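From: Leszek Sadowski
To: claveo-users
Date: 2026-09-06
Subject: Re: [claveo-users] How many demos per duck color?

On the list, Rizzi wrote:
> We recorded 200 episodes of one pick and the policy still
> drifts when the object is near the edge of the table. Do you
> spread the start positions on purpose, or just drop things
> wherever? And do you keep the failed grasps?

We spread them on purpose. The Danesville set is at 246 episodes now, rubber ducks into a blue tray, one arm, orange tape for the limits of the work area. The ducks get moved after every episode and the tray every 3. Before March we left the tray in one spot and the policy learned the spot.
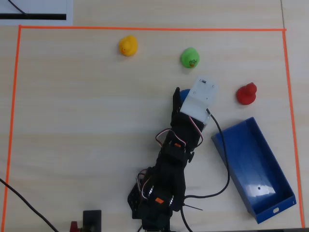
Should the operator pause before closing the gripper?
Only briefly. Long pauses end up in the data, and the policy will copy them and sometimes never get going again.

Failed grasps: I keep an episode if the operator misses and then recovers in the same take. If the duck ends up outside the tape I throw the episode out. That was 2 episodes last week, so no great loss.

For your drift near the edge, check the wrist view first. Play it back on its own and see if you could do the pick from that alone - if you can't tell where the gripper is over the table, more episodes won't help much.

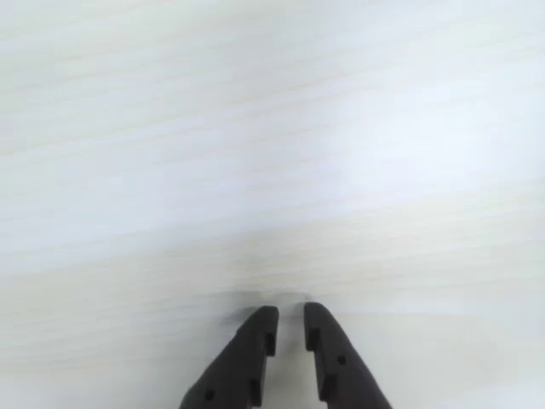 Wrist view, gripper open, nothing between the fingers.

The export script is in the Grillness folder. It wants the camera names in lower case.

Leszek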